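From: Sarnholm list member
To: Sarnholm Household Care list
Date: 12/03/2018
Subject: Re: [household] Water spots and film on a white basin

On the list, a member in Jukau wrote:

> We moved into a rental in January and the bathroom basin has a dull
> film on it that I can't shift. It's white, fairly large, rectangular,
> and I think it's ceramic but I wouldn't swear to it. I wipe it every
> couple of days with a sponge and dish liquid. It looks good when it's
> wet and then dries grey, worst in the flat part near the drain.
>
> The tap has white crust where it meets the basin. The previous tenants
> left half a bottle of something called Trotel under the vanity, label
> mostly gone. Is that safe to use? And does anyone bother with a
> squeegee on a sink, or is that only for shower screens?
>
> Also, is it worth sealing the basin? A fellow at the hardware store
> was keen to sell me something for it.

I'll take these in a different order from how you asked.

The bottle first. Don't use it. If the label is mostly gone you don't know what's in it, and you're going to want vinegar or another mild acid for the crust on the tap. Some bathroom cleaners have bleach in them and you can't mix the two. Take it to the council's chemical drop-off day, or ring them and ask. Don't tip it down the drain.

Film that disappears when the basin is wet and comes back when it dries is nearly always soap and minerals together. Our water here is hard as well and we had the same thing for years. Dish liquid takes off the greasy part and leaves the rest, and if you don't rinse it properly it adds some of its own. The flat part near the drain is the worst spot because that's where the last of the water sits.

What I do is this. Rinse the basin with warm water and let it drain. Make up one part white vinegar to 3 parts water in a spray bottle and write what it is on the bottle. Spray the sides and the bottom, leave it 6 minutes, then go over it with a soft cloth. Rinse well. If there's still a shadow, make a paste with bicarb and a little water and rub that in with the same cloth, small circles, not much pressure. Rinse again and dry with a towel. The drying counts for as much as the rest of it, so don't skip it and then write back that it hasn't worked.

Before any of that, find out what the basin is made of. Tap it with a fingernail. Ceramic has a hard, high sound and feels cold. Acrylic sounds dull and warms up under your hand. Vinegar at that strength is all right on either for a few minutes, but on acrylic leave off the bicarb and use only the cloth. If it turns out to be any kind of natural stone, don't put vinegar on it at all. The same goes for the bench. Plenty of bathrooms have a ceramic basin set into something that marks the minute acid touches it, and overspray travels further than you'd think. Lay an old towel along the edge if you aren't sure.

For the crust around the base of the tap, soak a strip of paper towel in the same mix, wrap it round where the tap meets the basin and leave it for 45 minutes. Check it halfway. Some taps have a thin finish that doesn't like sitting in acid, so if yours looks cloudy or starts to change colour, take the strip off and rinse straight away. When the time is up the crust should be soft enough to come off with an old toothbrush. Wooden toothpicks are good for the narrow gap at the back. Don't use a knife or a metal scourer. I scratched a tap that way in the last house and it never came good.

The ring of metal at the drain wants the same treatment. If yours lifts out, lift it out and do the underside too. Ours had a collar of grey muck under it that I'd been smelling for a month and blaming on the pipes.

On the squeegee, yes, I do bother, and I keep it on the bench beside the basin with the spray bottles.
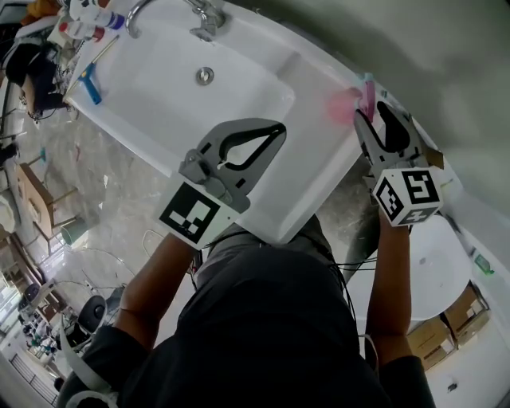

The basin, with the blue squeegee and the spray bottles on the counter.

A long handle is handy if your basin is deep or set well back. A short one made for windows does the job on the flat areas, but you end up with your knuckles on the far side. Pull from the back towards you, then finish in towards the drain. It won't get into the corners of a rectangular basin, so run a cloth round those afterwards. The whole thing takes less time than rinsing your toothbrush. I changed the rubber on mine last year when it started leaving lines – you can turn the strip over first and get the same again out of the other edge.

The Oda brand cloths that somebody recommended on this list before Christmas are fine, but any old cotton tea towel cut into 4 will do the same work. Wash them without fabric softener. Softener leaves a coating on the cloth and the cloth puts it straight onto the basin, and then you're back where you started.

As for sealing, I wouldn't. A glazed basin in good order doesn't need it. If the glaze is worn through you'd see it as a rough patch you can feel with a fingertip when the surface is clean and dry, and a bottle of sealer won't bring that back. In a rental I'd photograph it, send the photo to the agent and leave it at that. You might do this anyway while you're only a couple of months in, along with a photo of the tap, so that the crust doesn't turn up on your exit report.

One more thing about routine. Every couple of days with dish liquid is more often than you need once the film is gone. I do the vinegar spray once a week, usually with the shower screen so the bottle only comes out the one time, and a quick pull with the squeegee at night. Toothpaste I wipe off when I see it. Hair goes in the bin before any water goes on, or it ends up wound round the plug.

If the vinegar does nothing at all after two goes, write back and say so. It may be silicone that somebody has smeared about when they sealed round the edge – that dries to a greyish haze and vinegar won't touch it. It needs a plastic scraper and a different approach, and I'd want to know what the basin is made of before suggesting anything.

> Sorry if this has been covered, I couldn't get the archive search
> to work.

The archive search hasn't worked since the list moved. There was a long thread on kettle scale and another on shower screens, and the shower one has most of what's above. If you browse by month and look under January you should find it.

--
You are receiving this because you are subscribed to the Sarnholm Household Care list.
To unsubscribe, send a blank message with "unsubscribe" in the subject line.
Please trim quoted text when replying.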